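The Last Chore in the Basket
Robots can weld a car door and sort a warehouse. Can they get a sweater off the table and into the drawer?
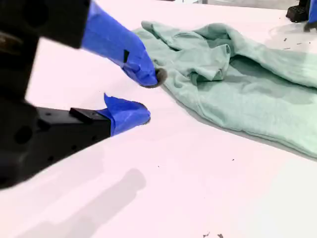

Constanza Yáñez thinks we are asking the wrong thing altogether. She would gladly fold her own laundry until the end of her days, she told me, if a machine would only carry it up the stairs, and she wondered why all the clever people had started with the folding.

I have turned that over in my mind a good deal since, mostly while standing at my own dryer, and I think she has a point. But I also understand why the clever people keep coming back to cloth. A cup is a cup whichever way you set it down. A knit top dropped on a table can land in more ways than anyone could list, with a sleeve doubled over the body and the hem running off at a slant, and the machine has to work out which ridge is a cuff and which is only a wrinkle before it can do anything useful. You and I do this with our eyes half closed and the radio on. We pinch, we feel that we've caught two layers when we wanted one, and we let go and pinch again without so much as a pause in the conversation.

Two blue-taped fingers have a harder time of it. The fingers have to come in low, close on a bit of fabric that gives way the moment it's touched, and lift without dragging the whole garment along with them. Tape is a humble sort of thing to find on a robot, I know, but the tip of a finger is where so much of this work is won or lost, and I found it oddly cheering that a roll of tape has a place in it.

I spent part of July calling people who work on these problems, and people who buy from them, and I came away both more impressed and more patient than I'd expected to be. Nurhan Soylu, at a small outfit called Proltesstead, let me sit in one afternoon on a run of 50 shirts. The arms folded 12 of them neatly enough that I'd have put them straight in a drawer. A good many of the others were folded the way my son used to fold, which is to say they were smaller than before. Soylu was cheerful about it. Last year, she said, the same test would have had me home before supper with nothing to write down, and she was prouder of one sweater the arms had dropped and picked up again on their own than of all the tidy ones put together.

The shop floor is a kinder place for a machine, and things are further along there. At Vergara, a commercial laundry that handles hotel linens, a feeder takes flat sheets all morning long and hardly ever needs a hand. A sheet has four corners and no opinions. The trouble begins with the robes and the staff uniforms, and those still go to a long table where people stand and fold, chatting, at a speed I found a little humbling — I tried it, and was gently moved aside. The manager there had looked over a pair of arms from a company called Sandutier and liked them very much. She also timed them. They needed 84 seconds for a polo shirt, and she sent them back with a kind note and a request to be called again.

So, can machines do the chores yet? Some of them, slowly, on a clean white table with good light and somebody nearby. If your house looks like that, you may be nearer the front of the line than I am. Mine has a dog, and a basket where the towels and the wool socks have been living together since spring.

Yáñez, for her part, has asked me to pass along her request about the stairs. Soylu laughed when I did, and then she went quiet for a moment and asked how many steps.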